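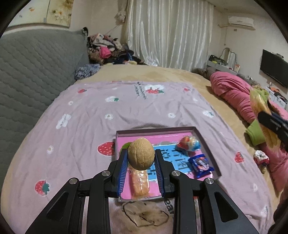 *Walnut between the pads, snacks in the tray. Household handling with a hand-held gripper.*

# The rule book for the bedroom

Factories have had their robot rules for decades. Fences, light curtains, a big red button, a bloke with a clipboard. Homes have got next to nothing. And the machines are being taught for homes right now, one nut and one chocolate egg at a time.

So who's writing the rules? Bits and pieces of people, mostly. I spent a fair bit of November on the phone to them.

Start with Yasaman Mazandarani. She runs practice guidelines at Firnura, a small outfit that writes house rules for teams recording by hand in lived-in rooms. Her document is called the Pleltari notes, after the street the office used to be on. First version: 3 pages. Current version: 49.

"Every page is a complaint," she told me. "Someone rang up cross, and we wrote a page."

Fair enough. Most good standards start that way.

The biggest chunk is about what goes on the work surface. Pick things of different shape and stiffness. Hard and wrinkled, smooth and foil-wrapped, flat and floppy. Keep a boundary, a tray or a lid or a mat, so the person and later the machine has a clear idea of in and out. Don't tidy the rest of the room to within an inch of its life. That last one gets arguments. Clients like clean. Mazandarani wants the blanket left bunched and the clothes left in there pile, because that is what a house looks like at four in the afternoon.

Ramiro Casado isn't so sure. He's been auditing warehouse arms for Herrero for years and came across to the domestic side last winter, a bit grumpy about it.

"Clutter is fine. Undocumented clutter isn't," he says. He wants a written list for each session, what was on the surface at the start, what was on it at the end. Anything that rolled off gets a line too. Dull work. He reckons it takes nine minutes and saves a week.

Then there's food. Whole section on food, and a heated one.

The Pleltari notes say anything gripped by a tool stays out of mouths afterward, wrapped or not. Pads get wiped between items. Nuts get their own bag and the bag gets a label, on account of allergies in the house. Mahsa Khosravi, an occupational therapist who advises on the thing, pushed hard for that and got it. She also pushed for a rule on small objects where toddlers live and got half of it. They're to be gathered up at the end of the session. She wanted them gathered up at every break.

"I'll get the other half next year," she said. Sounded like she meant it. 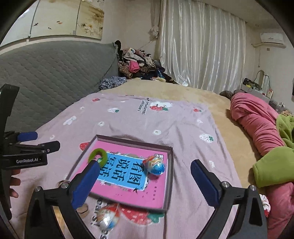

Beds are a sore point as well. Soft surfaces give under a load, things tip, a book slides in a lid that would sit dead still on a bench. Casado would ban them for beginners. Khosravi thinks that's backwards, seeing as the people who'd most want a robot's help at home spend a lot of time in bed or next to one. The notes came down on her side, with a condition: two people trained on hard surfaces first, nobody working alone untill they've done it.

Two tools at once gets its own page. Agree who moves first. Say it out loud. Keep a hand's width between jaws unless the task is a handover, and fingers stay on the handle. Simple stuff, and it's the page that gets skipped most, according to a survey Trandeo ran of its own crews. Of 124 people asked, 19 could say what it was about.

Privacy next. Bedrooms have everything in them. Clothes, paperwork, labels with an address on. The rule is that the person who lives there walks the room before the first take and can pull anything, no reason given. They can also pull the lot afterward. Adoración Bustamante, who drafted that bit, says companies hate the second half and sign it anyway.

None of this is law. Worth saying plainly. You can ignore all 49 pages and no inspector will turn up at the door. Benito Garrido, who teaches the short course, thinks it'll stay voluntary for ages yet, and he's relaxed about it. Trades ran on habit long before they ran on paper, he says, and a crew that wipes its pads will notice the crew that doesn't.

Casado disagrees with him, naturally. He wants it mandatory by the next revision. They've got a meeting booked to fight it out, and the food section's first on the agenda.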